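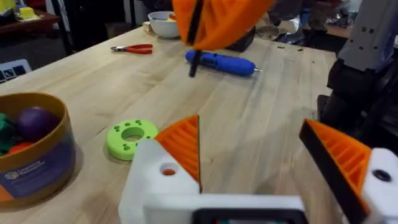 According to Kagiso Adams, the fault should have been caught on the first day, and the grip log already showed it. Ilaria Costa, who runs the two-arm bench at Lodhi, does not argue. Her group lost 13 shifts to what the paperwork calls an uncommanded release: a gripper reports a closed grasp, starts to lift, and opens.

"It was never dramatic," Costa said. "The finger pads are ribbed and they flex. When they flex, the motor current drops for a moment. Our code read that drop as an empty hand and sent the open command."

In a run of 600 grasps, the release occurred 7 times.

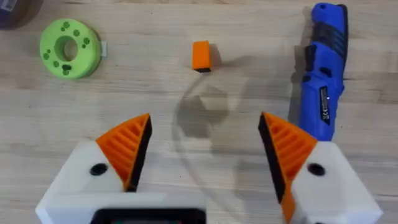 The low rate made it hard to trace. Remo De Luca replaced a motor driver first, then a cable, and neither change had any effect. On a Thursday he logged current at the full sample rate and found the dip, 198 milliseconds after contact in the clearest case.

Costa treats it as a safety matter. "With a toy block, you pick it up off the table. With a hand tool held over the other arm, you have a different report to write." Until the fix was in, lifts were held to a low height and people stayed outside the marked line while the arms had power.

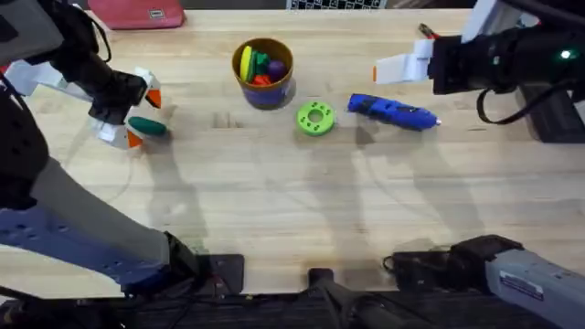

Was the gripper itself changed?

The hardware is the same. The code now checks finger position as well as current before it will open, and a mismatch stops both arms. Costa wants a longer run before she closes the report.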